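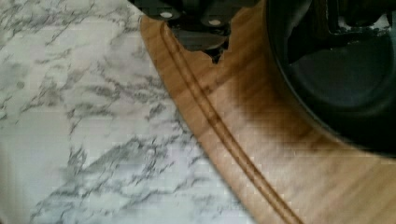 Figure 4. Wrist camera view during a practice session of the kitchen task, with the gripper over the wooden board and the round black vessel at the right.

4.2 Collecting Demonstrations with the Student Team

By February the students in the Berkura course had finished their simulated exercises and were more than ready to work with a real arm. We had planned a gentle start, with foam blocks on a plain mat, but the class voted for the kitchen task instead, and we are glad that we let them have their way. The task itself is easy to state: bring the gripper in over the board, reach the rim of the vessel, and move it to a new spot without dragging the board along with it. Doing this well by teleoperation took most of the students far longer to learn than they had guessed, and a good part of this section is about what they learned along the way.

Each of the 19 students recorded demonstrations in pairs, one driving the arm and the other watching the live wrist view and keeping the log. The Phetsri recording software saved an episode only after both partners had agreed on a label for it, and we found that the short talks leading up to a label were often the best teaching moments of the whole afternoon. The full set came to 200 episodes. Of these, 40 were held back for testing, chosen by the students themselves before any training had begun.

The wrist view deserves a few words, as it shaped many of the choices the students made. As Figure 4 shows, the gripper takes up part of the top of the image, and a large vessel close by is seen only in part. The countertop pattern is a busy one, with gray veins running across a pale base, and several pairs worried that the policy would pay more attention to the veins than to the objects. One pair suggested using the carved groove near the edge of the board as a landmark when lining up the arm by eye, and this habit spread quickly through the class – by the second week almost every log mentioned "the groove" somewhere in its notes.

Image quality was another lively topic. The video stream was compressed heavily so that it could be sent over the classroom network, and fine surface detail suffered for it. We considered replacing the stream with a better one halfway through, but this would have split the data into two unlike parts, and the students argued (quite rightly, we think) for leaving it alone. All episodes used in the Drasivby comparison were therefore recorded with the same settings.

Training ran for 3000 steps on the shared Brastasen workstation, and each pair was free to change one setting of their own choosing. Most chose the image crop. A few tried leaving out the episodes they had marked as clumsy, and were surprised to see how much they disagreed with one another on what counted as clumsy in the first place. We return to those disagreements in Section 5, where the labels given by drivers and by watchers are compared episode by episode.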